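Little lidded bins for the craft table: worth it?
Posted in Sewing & Craft Rooms, 2 Sep 2022

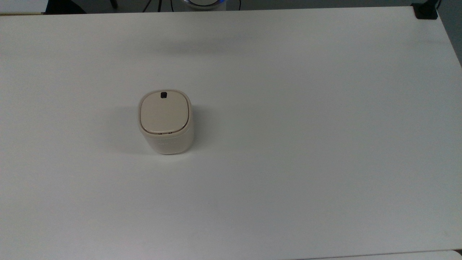 carolines_offcuts: What do you all use for thread ends and snippets at the table? I'm after something small with a lid.

zgrabowska: A squat canister with a lid. Mine's held on through 16 quilt blocks and a very nosy cat, and I haven't swept up a thread since April!

carolines_offcuts: Oh I love that. Cream would suit my white table beautifully. Do you line yours?

zgrabowska: Never bothered. Tip it in the rubbish, quick wipe, done. I keep a second one for buttons (my favourite colours only, the rest live in the cupboard).

Lyimo40: Going to disagree on lids. When you're unpicking a long seam you want an open bowl, full stop. I tried a lidded one for a whole quilt and ended up with fluff all over the lid.

zgrabowska: Ha, fair for unpicking! But try an open bowl with the window up and a decent breeze.

Carley_sews: Lid for pins, bowl for threads. I tipped 100 pins onto carpet once and was finding them for weeks.

Lyimo40: OK, pins I'll give you. Still not putting my threads under a lid.

carolines_offcuts: Right, I'm getting one of each then! Anything under 21 cm across will fit beside the machine. So excited to sort this table out on the weekend.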